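Norcombe > Office Projects > Gerside > Progress

Home | Projects | Reports | People | Contact
Print this page | E-mail this page

Gerside office tidy-up -- progress report
To: Ljubica Popescu
March 28, 2018

Hi Ljubica,

You asked for a quick word on how your money is getting spent, so I'll be as quick as I ever am (sorry in advance). We've now logged 1,666 of the 1,994 files on the Angelovski list, and I'm really pleased with that! In January we were still arguing about what to call them.

The low cabinets are what I'm on now. The long pale wood one has a single shelf behind its doors, and the plan is still to get the blue files out of there, check each one against the list and settle what stays and what goes to Trultby. Edin Dimitriou wants the current ones kept near the desks, and I think he's right -- people just won't walk down the hall for a binder.

Spending so far is $423, nearly all of it labels and boxes. I may need up to 2 more weeks for the rest, mostly for the older files with no proper titles on them. I'd also love a decision on the desk binders. Do they count as ours, or does each person look after their own? Edin says ours, I say theirs, so you get the deciding vote!

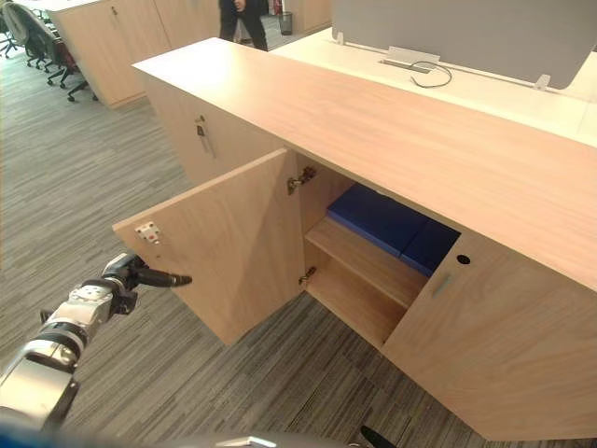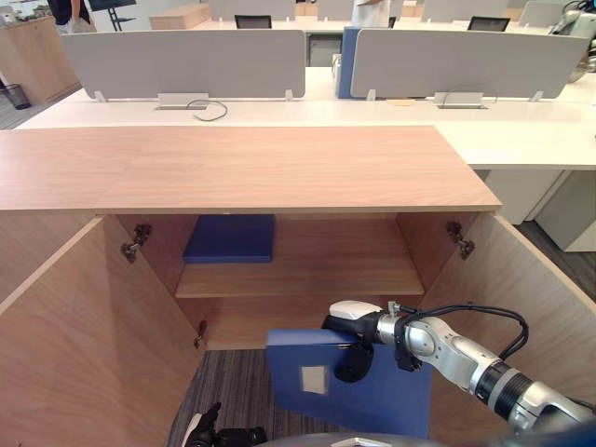
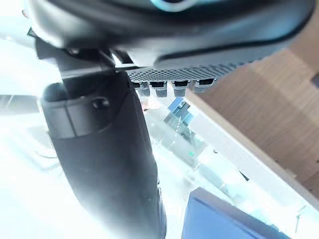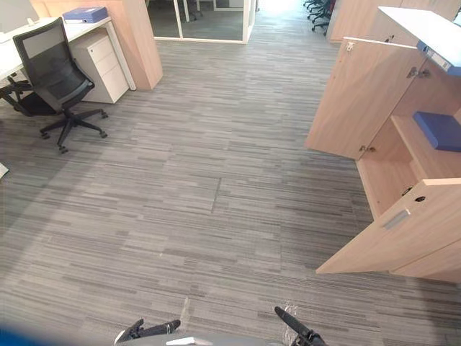 Gerside office. First and second pictures: the low cabinet and its shelf. Fourth: desk with blue binder.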